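How to set up your Skillska profile and control who sees it

Updated January 13, 2026

Skillska is a free app for meeting people near you who want to share a hobby, go to an event or just have a chat. You can use it on a phone or in a browser, and the steps are nearly the same on both. Allow 20 minutes if you want to fill in everything.

Before you start

You will need an email address you can open straight away and at least one clear picture of yourself. You must be 18 or over. If you had an account before and closed it, use a different email address, as the old one stays locked for 40 days.

Create the account

1. Open the app or the website and choose Join.
2. Type your email address and pick a password.
3. Open the email from Skillska and tap the link in it. The link stops working after an hour.
4. Enter your first name and date of birth. Your age is shown to others but your date of birth is not.

You can't change your date of birth later without writing to support, so check it before you press Next.

Write your profile

Go to Me, then Edit profile. The About box takes up to 392 characters, including spaces. The counter under the box turns red when you go over, and the Save button stops working until you cut something.

Say what you like doing and when you are usually free. "Walks, board games, most evenings after six" gives people more to reply to than a list of adjectives. Leave out your surname, your employer and the name of your street. 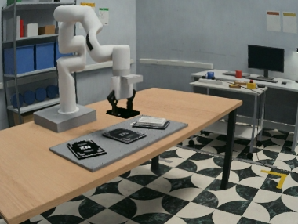
Under the About box is the list of interests. You can pick up to 20. The app uses these to decide whose profile comes up first, so choose the ones you would really spend an evening on. If an interest isn't in the list, type it in and press Add. New ones are checked by the moderators and can take a day or two to appear.

Set your area

Tap Area and type the name of your town. In small places such as Otumham or Bultell, the app may offer the nearest larger town as well. Pick whichever you like - the distance is measured from the one you choose and your exact position is never shown.

Move the slider to set how far away people can be. The highest setting is 75 miles. If you see very few profiles, try moving it up before you change your interests.

Choose who can see you

Open Settings, then Visibility. There are three choices:

Everyone - any member inside your distance can find you.
Matches only - you are shown only to people you have liked first.
Paused - you are hidden, but your existing chats stay open.

The Show my age and Show last active switches are on the same page. Both are on to begin with. Changes can take a few minutes to reach other people's screens.

Block or report someone

Open the person's profile, tap the three dots in the corner and choose Block or Report. Blocking takes effect at once and the other person isn't told. Reporting sends the last part of your chat to the moderators, so don't delete the chat first.

If you joined through Ondieki

Members who moved over from Ondieki keep their pictures and About text, but not their visibility setting. It goes back to Everyone, so open Settings and check it. Old Ondieki passwords will stop working in February. To set a new one, choose Forgotten password on the sign-in page and follow the link in the email.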